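Escrow shortage after first year in new build, can the servicer do this?

Posted by Calitz, 30 Dec 2022

I closed on a newly built single-family house last year. The servicer is Brorketti. The monthly escrow deposit was set at closing from the prior tax bill, and that bill covered the lot only. The county has now assessed the finished house and the new annual property tax is 2,639 dollars. The escrow analysis I received in November shows a shortage and raises the monthly payment by 271 dollars. The letter says the increase includes shortage repayment plus a higher base deposit plus a cushion. It does not show the split.

I do not dispute the tax bill. I want to know whether the repayment has to be made in 12 installments, and whether the cushion is required at all. My homeowners policy is also paid from escrow and went up by 95 dollars for the year.

Workneh

Two separate items are mixed together in that letter.

The shortage is the difference between what the account should hold and what it does hold. If it is a month of escrow payments or more, the servicer can spread it over 12 months or longer. It generally cannot demand the whole amount at once. Most servicers will accept a lump sum if you offer one. Check the letter for a coupon. Paying the shortage in full removes that part of the increase only. The base deposit stays at the new level, as the taxes themselves are higher.

The cushion is allowed under federal rules up to one sixth of the yearly disbursements, or two months of deposits. It is permitted, not required. Some states and some loan documents set a lower limit. Read the escrow section of your mortgage before you call.

Ask for the full annual escrow account statement, with the projected month-by-month table. Find the month with the lowest projected balance. That figure is what the cushion is tested against.

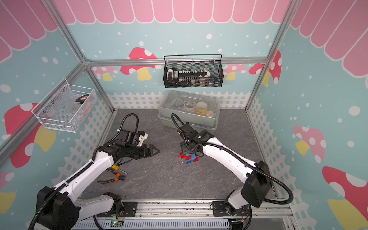
Can I drop escrow entirely and pay the county myself?

It depends on the loan type and your equity. FHA loans require escrow for as long as the loan exists. On a conventional loan the lender may grant a waiver once the balance is at or below 80 percent of value, usually with a clean payment record, and may charge a fee for it. A negative escrow balance normally has to be cleared first. Submit the request in writing.

Clokard

Same thing happened to us, new build, land-only tax bill the first year. We paid the shortage in one go and the payment still went up, just less. Took 50 minutes on hold to get someone who could read us the table.

Also check if your county has a homestead exemption. Ours had to be filed separately, the title company did not do it. If you get it, send the revised bill to the servicer and ask for a new analysis. They don't have to run one before the yearly date but ours did.

Workneh

Agree on the exemption. Filing deadlines differ by county, and a late application may only count toward the following tax year. Keep a stamped copy.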